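Yuk-lan Mok
@ylmok_records
9 October 2020

1/ I have been through the surviving paperwork of the Drembridge Day Nursery, which took children of mill and laundry workers before any public provision existed in the town. Notes follow, mainly on how the place was run and paid for. Long thread.

2/ Sources first. Two admission registers, one cash book, a run of printed annual reports with gaps, and a box of loose receipts. The minute books are missing. Anything below about motives comes from the printed reports, which were written to attract subscribers and should be read that way.

3/ The nursery opened in two rented rooms on Pridden Street. The lease describes them as "the front and back ground floor with use of yard." The yard mattered. Diapers were boiled there, and the cash book shows more spent on coal in the first year than on milk.

4/ Hours: doors opened before the first mill shift and closed after the last. The rules allowed a late pickup once a week. After that the mother was charged extra. The register has a column for this, and it is blank for long stretches, which could mean punctual mothers or a matron who did not write it down.

5/ The first register has 232 entries. An entry is an admission and not a child. A child taken out in summer and brought back in the fall gets a new line and a new number. Local histories that quote 232 children are wrong.

6/ I matched names, parents' names and addresses across the volume. Spelling is inconsistent and families moved often, mostly within the same few streets. I have not published a figure for individual children because I don't trust my matches in the middle section, where the addresses stop.

7/ Age limits. The printed rules say one month to three years. The register shows children up to five, nearly always with a younger sibling admitted on the same date. So there was an unwritten sibling rule, or the matron made exceptions and the board let her.

8/ Capacity. The reports give 27 cots. The cash book records the purchase of fewer than that, so the others were either donated or never existed. An inventory taken when the lease was renewed lists cots by room but the page for the back room is torn.

9/ Fees were charged by the day and collected in the morning. Collected fees never covered wages. The balance came from subscriptions, a yearly sale of needlework, and one legacy of 100 pounds, which was invested and then spent on a new roof three years later.

10/ On the legacy: the annual report calls the roof "a permanent improvement to the property." The nursery was a tenant. I would like to know how the landlord persuaded them to pay, and this is exactly what the minute books would have told us.

11/ Staff. One matron, one assistant matron, and a varying number of girls listed as "probationers." Probationers received meals, a uniform and no wage for the first six months. Most left within the year. The reports describe this as training for domestic service, and a few are recorded as placed in named households.

12/ The probationers are the least studied part of this. Day nursery histories tend to follow the founders, who left letters, and the mothers, who turn up in welfare debates. The teenagers who did the lifting and washing appear here by first name only until the third annual report.

13/ Food. Milk, bread, oatmeal, rice, suet, treacle, in that order by cost. Eggs appear in spring. Meat is bought for staff only until a doctor's recommendation is noted in the margin of the cash book, after which a broth bone is bought twice a week.

14/ Admission required proof of work. A note from the employer was preferred. A mother who lost her job could keep the place for two weeks while she looked for another. I have found one case where this was extended, with the remark "good character, board agreed."

15/ Unmarried mothers. The printed rules exclude them after a first child. The register has a column headed "father's occupation," and in many entries it holds a dash. A dash could mean widowed, deserted, unmarried or not asked. I would be careful about building an argument on it in any direction.

16/ Illness closed the nursery four times in the period covered. Measles twice, whooping cough once, and once with no cause given. During closures the staff were kept on at half pay and the fees stopped, and the cash book goes into deficit each time. Recovery took most of a year.

17/ There is no sign that mothers received anything during closures. What they did instead is not recorded. Presumably neighbors, older daughters, or no work.

18/ Now the second register, which is the reason I started. It was kept by a different matron and is far better. Full addresses, employer, date of leaving and reason for leaving. The last number entered is 941. Numbering carries on from the first volume, so please don't add the two totals together.

19/ Reasons for leaving, in order of frequency: moved away, mother stopped work, started school, cared for by relative, illness, fees unpaid, death. "Fees unpaid" is lower than I expected. The cash book shows arrears being written off just before each annual report was printed.

20/ Employers. The laundries account for more entries than the mill in the second volume. In the first it is the reverse. The mill cut its female workforce between the two, so the change fits. The nursery moved one street nearer the laundries soon after, though the report gives the reason as better light.

21/ The Kuo household at the top of the new street is worth a mention. Their dining room was lent to the nursery for a whole winter when the back room flooded. The loan is acknowledged in one line of the report, after the list of donated toys.

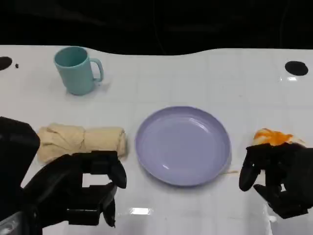
22/ Yao-tsung Yau replies that the date of the move can't rest on the annual report alone, as the rate book for the new street has the nursery in occupation a full quarter earlier, and asks whether the cash book shows rent going out on both addresses.

23/ It does. Two rents, for one quarter, entered on facing pages. I had read the second as an advance payment. The rate book makes overlapping tenancies the better explanation, so the move should be put earlier and post 20 corrected to match. The flooded back room in post 21 is then in the second building, and the Pridden Street lease tells us nothing about it.

24/ This also affects the cot inventory. If both sets of rooms were held at once, the inventory may have been taken to divide the contents between them and had nothing to do with renewing the lease. The heading says only "Contents, both rooms." I will look at the paper again in person before saying more.

25/ Transcription. I am using a plain spreadsheet with one row per admission, original spelling in one column and a standardized form in the next. I tried Skarkatex for the first pass on the handwriting. It did well on the second matron and badly on the first, who wrote over her own corrections. Every line has been checked by eye.

26/ Uncertain readings are marked with a query in their own column. Please don't drop that column if you reuse the data. An earlier version of the street index lost it and a family named Harrow became a family named Farrow in three later articles.

27/ Children's names are included, as all entries are well past the closure period set by the archive. Medical remarks are left out of the shared file. They can be read at the archive on request.

28/ Still missing: the minute books, the annual reports for the second and sixth years, and any photograph of the Pridden Street rooms. The minute books were listed as present when the collection was deposited. In September I checked the shelves on either side and the oversize store without result.

29/ If your family had a probationer at Drembridge, a certificate or a character reference would be useful, even in a poor scan. The certificates were printed locally and signed by the matron, and none has survived in the collection.

30/ Next is the subscription lists, which name the laundry owners alongside the amounts they gave. I want to compare those with the employer column in the second register. The lists are on loose sheets with two numbering systems, so it will be slow.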